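Notes for my ten minutes at the Hou Creek evening (September)

Start with hello and thank you, and say how lovely it is to see so many neighbours out on a school night. Mention Jiahui Guo, who got me into creek monitoring years ago and still lends me her waders!

Then the story of the two culverts. We've tested the water 27 times now, mostly before breakfast, and the murky stretch always starts below the Prarkis Road culvert (point to the map, go slowly, people at the back will want a moment). Council has our 263 readings and has promised a reply, so be kind about council.
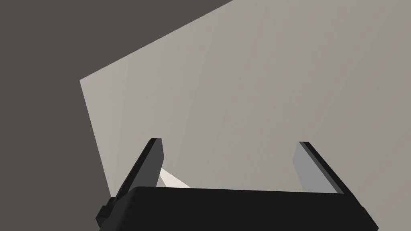 Next, the planting. We have 496 seedlings coming, mostly willow and red osier dogwood, and they'll go in along the bank behind the old Zokenura yard, where the soil keeps slumping every time it rains. Bring gloves, bring the kids, bring a thermos if you're anything like me.

Leave time for questions. Sign-up sheet is by the kettle.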